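Open day at Sendar – worth taking a ten-year-old?

Posted by Gulside Mum
December 16, 2022

My daughter is mad about robots and we've seen that Sendar in Dunthorpe opens its workshop to visitors again after Christmas. Has anyone been? Is there much to look at for a child, or is it mostly talks? She likes to see things moving and will ask a lot of questions. We'd be coming by bus from Gulside.

Ragnvald Hedlund

Go, go, go! I went in July and I'm still boring people with it. There is one talk at the start (short, with a decent biscuit) and after that you wander between the stations and the staff chat to you while they get on with things. They were working on laundry when I went, which sounds dull and really isn't – folding a T-shirt is a horribly hard job for a machine, as cloth never lands the same way twice. The woman showing us round had folded the same shirt so often she said she could do it asleep.

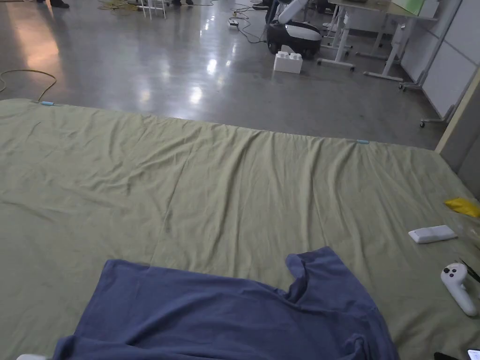
What I loved was how ready they were to talk about the bits that go wrong. I asked why sleeves were such a pain and got a proper answer, with a lot of arm waving, about how a machine has to work out which bit of fabric is on top before it can pick up the right layer. A boy next to me asked whether it could do socks and they talked to him for ages – so your daughter's questions will be very welcome!

Wear flat shoes and mind the cables. It's a working room and there are leads on the floor. Entry was 5 pounds for me and children were free, but do check.

Woo fan

Mostly agree with the above, though I found it slow in places. Between goes there's a fair bit of waiting about while people tidy the cloth and talk among themselves. My two lasted an hour and then wanted lunch. Bring a snack.

Bus from Gulside is the 879, get off at the library and walk back up the hill. Last one home was earlier than I expected so look it up.

pennywhistle

is there parking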